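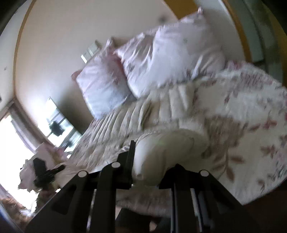 Making the Bed at Trallport House: A Report on Small Habits
Term project, Home and Daily Life module

1. What we set out to do

Our group had to pick one household task and study it properly. Other groups took cooking and budgeting. We took bed making, mostly because we were last to choose. The plan was to write down every step of dressing a bed with a quilted cover, a throw, a cushion and three pillows, then find out which steps people skip when they think it doesn't count.

2. Method

Six students from the Trallport residence took part. Each made the same bed on 2 mornings in May, once with our written instructions and once without. We had a total of 33 questions on the survey that followed, which was too many, and the answers got shorter toward the end. One person answered the last page entirely with the word "fine."

The order we settled on:
Pull the quilted bedspread up from the foot and smooth it along the channels.
Stand the pillows at the head, largest first.
Drape the floral throw over one side.
Put the cushion on top of the bedspread.

3. Findings

The bedspread was the easy part. White quilting forgives a lot, and a crease can pass for one of the ridges if you don't stare at it. The throw caused most of the arguments. Half the group wanted it folded square at the foot, the other half wanted it over the side so the pink and mauve sprigs showed. We went with the side, after a discussion that used up most of a seminar.

Pillows went wrong in a predictable way. The pale pink ones slide, and the white one with the faint floral marks is big enough to hide them both if it goes in front. With the instructions, everyone put it at the back. Without them, two people did.

Then there is the cushion. It is cream and plump and has no job. All six participants moved it at least twice, and in the survey it was called "decorative," "in the way" and, by its one supporter, "the point of the whole bed."

4. Problems

Our instructions came to 1532 words in the first draft – longer than this report. The version we used fit on a card.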